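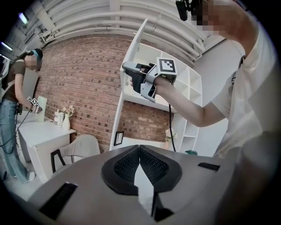 Notebooks > Crash Reconstruction > Bench > Musmont van

Entries Methods Evidence log Calibration Contacts

11 July 2019

Musmont van, airbag module readout and lamp exam. Continued from the June pages, where the inspection at the Plilport yard is written up. Single vehicle, departed right on the downgrade, struck the bridge parapet with the left front after rotating. Driver survived, no usable statement yet.

Module. Direct-to-module connection on the Plideck bench harness. The diagnostic port route was tried at the yard and gave no communication; battery tray and main fuse block were both crushed, so this was expected. Housing intact, one mounting ear broken, connector pins straight under the magnifier. Sealed bag opened, seal number matches the log, both signatures present.

Supply set to nominal and held. Current draw normal on power-up. First read attempt timed out at the handshake. Reseated the connector, second attempt completed. Read a third time and compared files: identical. Raw file and report saved to the case folder, hash written on the evidence sheet. Do not open the raw file from the share, copy it first.

Contents. Two events stored, both locked. Event 1 is the parapet strike going by the direction of the delta-V, left front to rear. Event 2 follows closely and is much smaller, probably the rear quarter coming round into the same parapet. The time between them is reported, but I do not want to rely on it until I have checked how this module family defines time zero for a second event.

Pre-crash table for event 1: 70 mph at the earliest sample, accelerator off from the next sample on, brake switch on shortly after. Engine speed starts at 3000 rpm and falls with road speed until the last two samples, where they separate. Indicated speed is from the driven wheels. If those were sliding or off the pavement, the indicated value late in the table is low. The earliest sample is the one worth using.

Tire marks. Right-side yaw mark measured at 102 feet from first visible scuffing to the edge of the shoulder. Striations in the June photos lean forward in the second half, which agrees with braking during the yaw. First half is closer to perpendicular. Critical speed from the first half only. I ran it with the chord and middle ordinate from the Plilport survey file and came out under the module figure, by an amount that braking before the mark would cover. Not a conflict. I would still like the middle ordinate remeasured if the mark has survived – it is the most sensitive input and there is one reading of it.

Friction. Drag sled values from June were taken uphill. Need grade correction applied before they go in, and it was not applied in the draft sheet. Corrected on my copy. Whoever has the master, please fix column F and initial it.

Lamps. Left front unit destroyed, no filament recovered. Right front low beam: filament stretched and uncoiled along most of its length, glass intact, no oxide. Consistent with hot at impact. High beam filament in the same unit is tight and evenly spaced. Brake lamps: left rear stretched, right rear inconclusive, slight sag only, and it is an old bulb. Photographed both at two magnifications. Brake switch data and left rear lamp agree with each other.

Seat belt. Not examined today. Latch plate and D-ring are in the second bag.

Lyimo sent their preliminary for the carrier. They use the last pre-crash sample as impact speed without mention of wheel slip, and treat event 2 as a separate object strike. I found no second object in the site notes. Jui-lin Fu is asking them for the basis before we comment in writing.

To do
– time zero definition for event 2, module manual or the vendor
– middle ordinate, site revisit
– fix column F in master
– belt hardware, with the load mark photos at raking light
– sensitivity run on critical speed, friction and radius separately
– right rear bulb: compare with an unused one of the same type before calling it

Bench supply reads slightly high against the meter. Within tolerance, noted on the calibration page. Module back in the bag, resealed, locker B.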